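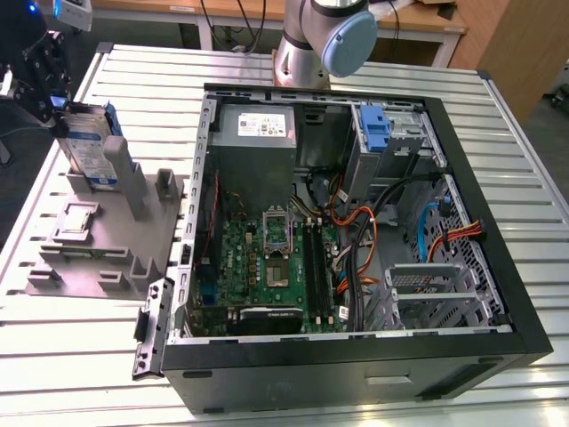

Irnus helps small repair and recycling shops plan what they spend on automation. Most of our clients handle used office computers, and most of them call us before they have bought anything. We work out which jobs in the shop are worth giving to a robot, what the equipment will cost over its life, and what can wait a year. We plan around the machines a shop really gets, such as a desktop tower laid on its side with the panel off, the CPU socket open and power cables running across the inside. Cables like those take up more of a budget than people expect.

The company was started in Borstead by Sandro Benedetti and Milagros Barroso, who had both worked in purchasing and had both signed for equipment that ended up under a cover. There are now 4 of us. Remo Palumbo does site visits and floor measurements. Ilaria Russo keeps the cost sheets and reads the service contracts.

A planning job usually runs 3 weeks. We visit, watch a normal shift, and ask for a few typical units to try on our own bench. You get a written plan with 2 budgets in it, one for the least you can start with and one for the full cell. Both include fixtures, grippers, guarding, power, training and spare parts - the lines that tend to be missing from a first quote.

We do not sell robots and we take no commission from the people who do. Our fee is fixed before we start. If the plan says to keep doing the work by hand, the fee is the same.

Our cost worksheet, Lamelo, comes with every plan and is yours to keep. It works best for shops that process up to 500 units a month. Larger sites need more time on the floor, and we quote those separately.

New visits are booked on Monday mornings. The office is closed in August.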